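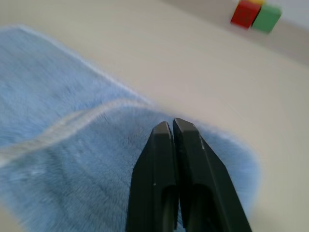
図4-1 手首カメラから見た作業面。指はほぼ閉じ、指先は布のすぐ上にある。

4. 手首カメラとグリッパーの調整(布をつかむ場合)

この章では、組み立ての終わったアームにKüttの平行グリッパーと手首カメラを付け、卓上の布をつまめるところまで調整します。アーム本体の組み立ては2章、電源と非常停止の配線は3章を見てください。硬い物だけを扱う場合は、4.4と4.5を飛ばしてもかまいません。

手順はClivgate工房の共用机で作業することを前提に書いてあります。自宅で組む場合は、机の固定方法と照明の部分を読み替えてください。制御にはMastachを使います。画面の項目名は日本語表示にしたときのものです。

4.1 用意するもの

・Küttの平行グリッパー本体と、黒い樹脂の指(左右一組)
・手首カメラと取付金具、USBケーブル
・六角レンチ(グリッパーに付属のもの)
・隙間ゲージ
・調整用の布一枚。毛足があり、机と色の差がはっきりしたもの
・積み木(赤、緑、黄)
・結束バンド、マスキングテープ

布は明るい色のほうが、黒い指との境目を映像で追いやすくなります。図4-1では薄い水色の布を使っています。机が白っぽいときに白い布を選ぶと布の縁が出ません。柄物も避けてください。

4.2 指の取り付け

1. 主電源を切り、非常停止ボタンを押し込んだ状態にします。
2. グリッパーを手で全開にします。動きが重いときは無理に引かず、3章に戻って電源が切れていることを確かめます。
3. 左の指を台座に差し、ねじを指で止まるところまで回します。
4. 右の指も同じように差します。左右の指は外側の形が違います。台座の刻印と指の根元の刻印を合わせてください。
5. グリッパーを手で閉じ、先端の高さがそろっているかを横から見ます。
6. ずれていれば低いほうの指を起こし、そのまま六角レンチで本締めします。左右を交互に、少しずつ締めます。
7. もう一度全開から全閉まで手で動かし、途中で引っかからないことを確かめます。

注意:ねじを片側だけ先に締め切ると、閉じたときに先端が開き、根元だけが当たるようになります。その状態で運転を続けると台座が割れます。

メモ:指の表面の小さな擦り傷は、つかむ動作には影響しません。先端の角が欠けた場合は左右とも交換します。片方だけ新しくすると長さが合わないことがあります。

4.3 カメラの取り付けと画角

1. 取付金具を手首の上面に置き、二本のねじで仮止めします。
2. カメラを金具にはめ、ケーブルを手首の後ろへ逃がします。
3. 手首を左右いっぱいまで手で回し、ケーブルが張らない長さを決めて結束バンドで留めます。
4. 主電源を入れ、Mastachの「カメラ」から映像を出します。
5. 指が映像の下側中央に来るように金具の角度を変えます。指の根元が切れていても問題ありません。先端は必ず入れてください。
6. 先端より奥に、机の面が十分に見えていることを確かめます。図4-1くらいの入り方を目安にします。
7. 角度が決まったら金具を本締めし、金具と手首の境目に油性ペンで線を引きます。

線を引いておくと、あとで金具が動いたときにすぐ分かります。共用机ではアームの脇を人が通るので、使う前に毎回この線を見てください。線がずれていたら4.3の手順5からやり直しです。

注意:結束バンドの切り残しは平らに切ります。とがったまま残すと、手首が回ったときに隣のケーブルの被覆を削ります。

4.4 机面の高さを教える

布をつかむ調整では、机の高さが正確に入っていないと指先が机に当たるか、布に届きません。布を敷く前に済ませます。

1. 机の上を拭き、アームの届く範囲にある物をいったん全部どけます。
2. Mastachの「原点」を開き、速度を「最低」にします。
3. グリッパーを全閉にし、指先を真下に向けます。
4. アームを机の中央へ動かし、指先が机に触れない高さで止めます。
5. 隙間ゲージを机に置き、指先がゲージに軽く触れるまで下げます。下降は「一段」ボタンで行います。押し続けないでください。
6. 画面の「ゲージ厚」に使ったゲージの値を入れ、「記録」を押します。
7. 同じことを机の四隅で行います。
8. 「面を計算」を押します。傾きの欄が緑になれば完了です。

傾きの欄が赤いときは、机の脚のアジャスターを調整してから手順3に戻ります。ソフト側の補正だけで済ませることもできますが、机を動かすたびに値が変わるので勧めません。

Clivgate工房の窓側の机では、「原点」のZ欄に112と出れば正常です。この値は当工房の架台に載せた場合だけのもので、他の机には使えません。

警告:手順5の間、非常停止ボタンにいつでも手が届く位置に立ってください。ゲージを持つ手は、指と机の間に入れないこと。

4.5 布を置き、つまみ位置を決める

1. 布を机の手前側に置きます。四角く伸ばす必要はありません。
2. 布の中央寄りを手でつまみ、畝(うね)のような折り目を一本立てます。折り目の端がグリッパーの来る位置を向くように置きます。
3. 積み木を布から離して机の奥に置きます。布にかぶせたり、布の下に敷いたりしないでください。
4. 「手動」でグリッパーを折り目の端の手前へ動かします。
5. 指をほぼ閉じ、左右の間に細い隙間が残るところで止めます。
6. 指先が布のすぐ上に来るまで一段ずつ下げます。
7. 映像で、隙間の線と折り目の位置関係を見ます。折り目の端が先端から左右に大きく外れていたら、手首を回して合わせます。
8. 「つまみ位置を登録」を押します。名前は英数字で付けてください。日本語の名前は保存はできますが、再起動すると呼び出せません。

メモ:折り目は、上側に光が当たると周りの布より明るく見えます。この明るい線が映像で追えれば照明は足りています。追えないときは、スタンドの光を横から低く当てます。真上の照明だけでは折り目が平らに見えます。

メモ:積み木は、映像の色と奥行きを確かめるために置いています。登録のあとで手首カメラが動いた場合、積み木の見える位置が変わるので気付きやすくなります。並べ方は任意です。置く場所にはマスキングテープで印を付けておくと、翌日の作業が早くなります。

4.6 つまむ力と開き幅の設定

1. Mastachの「把持」を開きます。
2. 「力の上限」に24を入れます。単位は画面の目盛りのままです。
3. 「開き幅」に46を入れます。こちらはミリメートルです。
4. 「接近速度」を15にします。
5. 「空つかみ検出」を入にします。
6. 「試行」を押し、登録したつまみ位置で一回だけ動かします。
7. 布が持ち上がったら「置く」を押します。持ち上がらなければ「中止」を押し、表4-1を見ます。

力の上限を上げるのは最後の手段にしてください。布が抜けるときは、たいてい高さか向きが合っていません。力だけを上げると毛が指の溝に噛み込み、離すときに布ごと引きずります。

注意:接近速度を上げると、手首カメラの映像がぶれます。奥の積み木の輪郭がにじむ程度なら動作中は普通です。止まってもにじんだままのときは、カメラのレンズを拭き、ピントリングを締め直してください。

表4-1 うまくつかめないとき

症状:指が布の上で閉じ、何もつかまない
処置:つまみ位置を一段下げて登録し直す。二段下げてもつかめなければ4.4をやり直す。

症状:つかんだあと、持ち上げる途中で抜ける
処置:折り目を高く立て直す。指の内側に毛が付いていたら取り除く。

症状:指先が机に当たる音がする
処置:すぐに非常停止を押す。4.4の記録を消し、最初から行う。

症状:離しても布が指に残る
処置:開き幅が46になっているか確かめる。値が正しければ、指の溝に詰まった毛を爪楊枝で掻き出す。

症状:布の縁が検出されない
処置:机と色の差がある布に替える。照明を横から当てる。

症状:右の指だけ遅れて動く
処置:4.2の手順6に戻り、ねじを緩めてから締め直す。

4.7 連続運転の前に

1. つまむ、持ち上げる、置くの一連の動作を、最低速度のまま見守りながら繰り返します。
2. 途中で布の位置がずれていったら止め、布を元の場所に戻します。
3. 問題がなければ速度を一段上げ、同じことを行います。
4. 「設定」から「書き出し」を選び、USBメモリーに保存します。
5. 工房の作業ノートに、日付、使った布、力の上限、開き幅を書きます。

連続運転中は席を外さないでください。席を外すときは、必ず「一時停止」ではなく主電源で止めます。一時停止中のアームは姿勢を保とうとして力を出し続けており、布や袖が掛かると予期しない方向へ動くことがあります。

4.8 手入れ

・指の溝は、布を扱った日の終わりに乾いたブラシで掃きます。エアダスターは毛をグリッパーの奥へ押し込むので使いません。
・樹脂の指をアルコールで拭かないでください。水で湿らせて固く絞った布で拭き、そのあと乾拭きします。
・調整用の布は、洗うと毛の立ち方が変わります。洗ったあとは4.6の試行からやり直します。柔軟剤は使わないでください。
・カメラのケーブルは月に一度、手首を回しながら被覆を目で見ます。

この章の改訂:4月3日(水) 4.5のつまみ位置の名前に関する記述を追加。4.6の接近速度を変更。
執筆:Iolanda Meireles(Clivgate工房、Minville)

次の章:5. 二つの位置の間で布を運ぶ

コメント(5件)

mado_giwa
4.4の手順7の四隅というのは、机の四隅ですか、それともアームが届く範囲の四隅ですか。うちの机は大きくて、奥の角まで届きません。

Iolanda Meireles
届く範囲の四隅で大丈夫です。肘が伸び切る手前で止めてください。次の改訂で書き直します。

Loukia Chrysikopoulos
自宅の机で同じ構成を組んでいます。布をフェイスタオルにしたら、毛ではなくてループが指の溝に引っかかって全然離れませんでした。開き幅も力もこのページどおりです。短い毛足の布に替えたら一回で離れたので、4.1に「ループのタオルは不可」と足してもらえると助かります。あと、油性ペンの線はとても役に立っています。猫が金具に乗ったのがこれで分かりました。

半田吸い取り線
つまみ位置の名前を「ぬの1」にして再起動後に消えました。先にここを読めばよかった。保存ファイルをテキストエディターで開いて名前をnuno1に直したら、ちゃんと呼び出せました。登録し直すのが面倒な人はどうぞ。バックアップは取ってから。

mado_giwa
返信ありがとうございます。届く範囲で取り直したら傾きの欄が緑になりました。隙間ゲージは車の整備用のものを使っていますが、油が付いていたので、拭いてから置かないと机に跡が残ります。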